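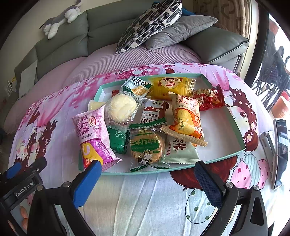

Fig. 1. Packaged snacks in a shallow box lid.

Unit 4: Reading serving sizes
Course notes, A. Moulin

Energy on a label can be given per serving, per package, or per 100 g. Students mix these up more than anything else in the unit, so check which column you are in before you write down a number.

Worked problem. A bag of Tomton crackers gives 251 calories per serving and two servings per bag. The whole bag is 502. A Hunus bar gives 244 calories and one serving, so the bar is 244. Per package, the crackers are more than double.

Serving size is set by the maker within limits. A small bag may list one serving or two - look for the line "servings per container" at the top of the panel.

Sodium. Use the same method. If a serving has 200 mg and you eat a serving and a half, you have had 300 mg. Percent daily value scales the same way.

Common errors
- comparing per serving with per 100 g
- rounding before multiplying
- leaving off the unit

For the October lab, bring two labels from home, flattened. Work in pairs and fill in both sides of the table. Régis Fleury has spare tables in the prep room.

Reading: Virana, chapter 6, up to the section on added sugars.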